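Records and Filing Assistant (working alongside an office robot)
Hovlow Document Services, Bivmont office – permanent, full time or four days a week

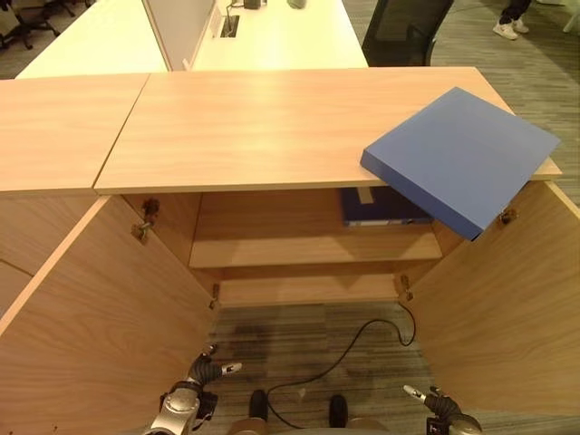
About the job

Hovlow looks after paper records for firms that still have to keep them: surveyors, small insurers, two housing associations and a number of family solicitors. Our Bivmont office holds the current files, the ones clients ask for most weeks. They live in binders, and the binders live in cupboards along the walls and between the desks.

Since spring a two-armed robot has been doing part of the fetching and putting back. It opens the cupboard doors, takes out a binder, carries it to the right desk and returns it later. The control software comes from Haretti and the catalogue it works from is called Jansen, which we wrote ourselves and which you will get to know very well.

We need one more person in the records team. The post is a new one. It was agreed when we saw how the work had changed, and it is paid on the same scale as the rest of the team.

What has changed in the team

Before the robot, a records assistant spent most of the morning on their feet. You took a list of requests, walked it, pulled the binders, handed them out, and did the whole thing backwards in the afternoon. People were good at it, and some of them liked it. It was also hard on knees and shoulders, and the binders on the bottom shelves were the worst.

The walking has gone down a lot. Other work has gone up. There are more checks on labels, more corrections to the catalogue, and more time on the phone with clients asking what is in a file before they ask for the file. Someone also has to keep an eye on the robot and step in when it stops.

It does stop. It is slow with doors, slower than any of us, and it will give up on a binder that has been put in at an odd angle or has papers sticking out of it. When that happens it waits and sends a message to whoever is on the robot rota. Most of the time the answer is to straighten the binder and tell it to try again. On a poor day this breaks up your morning, and you should know that before you apply.

No one lost their job when it came in. Two people moved to client enquiries at their own request and one went down to three days. We have a written agreement with staff that any further change to posts is discussed with the team for at least 7 weeks before a decision is made, and you can ask to read it at interview.

What you will be doing

Requests. Take in the day's requests by email and phone, enter them in Jansen and decide which go to the robot and which are quicker by hand. Anything urgent is done by hand.

Checking. Every binder that comes out is checked against the request before it goes to a client desk. Every binder that goes back is checked for its label, its position on the shelf and anything loose inside. The robot reads labels, but it can't tell that page nine of a survey has ended up in the wrong file.

Labelling. We have 714 binders in the Bivmont office and 294 of them still carry old handwritten labels. These need replacing with printed ones. It is dull work and we share it out so that nobody has it for more than an hour at a time.

Robot rota. Each member of the team takes a turn, either a morning or an afternoon. While you are on it you answer the robot's messages, keep the floor in front of the cupboards clear, and write down each stop in the log. You don't repair anything. If a door hinge is loose or a gripper looks wrong you press stop and ring our technician.

Cupboards. Keep them tidy enough for both people and machine to use. That means binders square on the shelf, tags tucked in, nothing left lying on top of the units at the end of the day.

Thursday meeting. Half an hour, the whole team, going through the stop log. This is where most of the improvements have come from. The shelf order was changed after one of these meetings, and so was the speed the robot is allowed to move at when somebody is sitting close by.

What you won't be doing

You won't be programming. You won't be timed against the robot, and its figures are not set beside yours in any review. You won't be asked to work in the office alone with it running. It is switched off when fewer than two people are in.

Working near the robot

All new starters have two days of training with Veerle Wouters, our records supervisor, before they go on the rota. You learn where to stand, how to hand a binder over, how to stop the robot from the button on its body and from the one on the wall, and what its messages mean. Veerle worked in the filing room for years before there was any robot and she will also show you how to do the whole job without it, as there are days when we have to.

The robot has cameras, which it needs in order to find the shelves. Images are kept for a short time so that stops can be looked into. They are not used to watch staff, and they are not passed to managers. This is in the staff agreement too.

Some people find it odd at first to share a floor with a moving machine. If you try it and it isn't for you, tell us during the first three months and we will look for work in the enquiries team. We can't promise a place there, but one person has already made that move.

Who we are looking for

You should have:
– experience of careful routine work, in an office, library, stockroom, pharmacy, archive or anywhere else where putting things in the right place matters
– clear written English, enough to write a log entry that someone else can act on
– reasonable confidence with a computer. If you can use email and a simple spreadsheet you can learn Jansen
– a polite manner on the phone, including with clients who are in a hurry

It would help if you have:
– worked with paper records before
– worked near any sort of automatic equipment, such as warehouse trolleys or parcel sorters
– a second language. Several clients would be glad of French or Dutch

You don't need a degree, and we don't ask for one in any of our records posts. You don't need any background in robots.

The work involves some bending and lifting, less than it used to. If that is a difficulty, please apply anyway and tell us what would help. Two of the team already have duties arranged around an injury or a health condition.

Hours, pay and place

Full time is 36 hours, Monday to Friday. You can start at any time between half past seven and half past nine, except when you are on the morning robot rota, which begins at eight. A four-day week is available from the start and you can choose the free day, as long as it isn't Thursday.

The pay band is the records team band, grade two, and we send the current pay sheet to anyone who asks for it before applying. There is an extra payment for each rota turn. Holiday is 27 days plus public holidays. There is a pension, and after a year you can join the travel loan scheme.

The office is on the first floor, with a lift. Bus 173 stops at the end of the road. There is a bicycle store and a small kitchen. Parking is difficult.

The job can't be done from home, apart from a few hours of catalogue work a week once you have settled in.

How to apply

Send a letter of no more than two pages, or a voice recording of up to five minutes if you prefer speaking to writing. Tell us about a job you have done where accuracy mattered, and about a time when the way you worked was changed by new equipment or a new system. It doesn't have to be a happy story. A CV is useful but we will read the letter first.

Address it to Lăcrămioara Olteanu, Office Manager, Hovlow Document Services, Bivmont. Applications can be handed in at reception or sent through the form on our jobs page. We read all applications ourselves and no software is used to sort them.

Interviews will be held in October. They take about an hour and a half. The first part is a talk with Lăcrămioara and Veerle. After that you will spend half an hour on the records floor with one of the assistants while the robot is working, so that you can see the job as it is on an ordinary morning and ask the people who do it what they think of it. Managers stay out of that part. There is also a short checking exercise on paper, matching labels to a list, with plenty of time allowed.

We pay travel costs for interviews. Everyone who is interviewed gets an answer by phone within a week, and feedback if they want it.

Questions before you apply are welcome. Ring the Bivmont office between ten and four and ask for Veerle. If she is on the robot rota she will ring you back the same day.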